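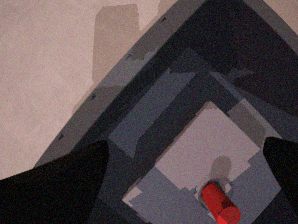 Most religious institutions are reported on by people who were not in the room. The meeting is closed, the minutes are sealed, the archbishop or the presiding elder comes out looking tired, and by suppertime there are four accounts of what was decided. Much of the religion reporter's work is done from outlines. Shown only the tall brown shadow beside the dark tray, with its nearly flat top and mostly straight sides, a reader will start guessing at once what threw it, and a confident reader will soon be telling the others. Editors are confident readers. This chapter is about how to write the outline down before you start naming the thing.

## Chapter 4: Reading the Closed Meeting

Take the Remden synod, which we will follow through the next several sections. In August the governing body of a midsize Protestant denomination met for two days to discuss, according to its printed agenda, "matters of shared life." There were 16 delegates. The statement they issued ran to 2,578 words and did not contain a verb anyone could be held to.

The Tanora paper reported a split. The church's own magazine reported a spirit of deep listening. A columnist in Mallet, who had been predicting the denomination's collapse for most of his adult life, reported that it had collapsed. A fourth account, by Kári Thygesen, reported that the delegates had voted to postpone a vote, gave the wording of the motion, and named the two congregations that had asked for it. It ran on an inside page, under an ad for gutters.

Thygesen's story was the only one still standing a month later, and it is dull. We ask you to read it anyway. It is reprinted at the end of the chapter, and you will notice that it uses the word "historic" zero times, although the denomination's press officer used it in her first sentence.

### What the statement is for

Beginners tend to treat an official church statement as either the truth or a cover for the truth. It is usually a treaty. Several parties who disagree have each been allowed to keep a phrase. The paragraph on "pastoral sensitivity" belongs to one side and the paragraph on "the constant teaching of the church" belongs to the other, and the long soft sentence between them was written at one in the morning by whoever was still awake.

Read it with a pencil. Mark the phrases that also appear in last year's statement. What is left over is your story, or at any rate your first round of phone calls.

### Terms introduced in this chapter

- **Treaty text:** a document whose wording records a bargain among its authors.
- **Borrowed alarm:** a claim of crisis taken from a source who has been hoping for one.
- **The Diletti rule:** if both factions are pleased with your story, check whether either of them read it.

### Before you read on

Find a statement issued by any religious body after a closed meeting. Write one paragraph saying only what the text establishes. Then write the paragraph you wanted to write, and put the two side by side. Keep both; you will need them in the section on headlines, where matters get worse.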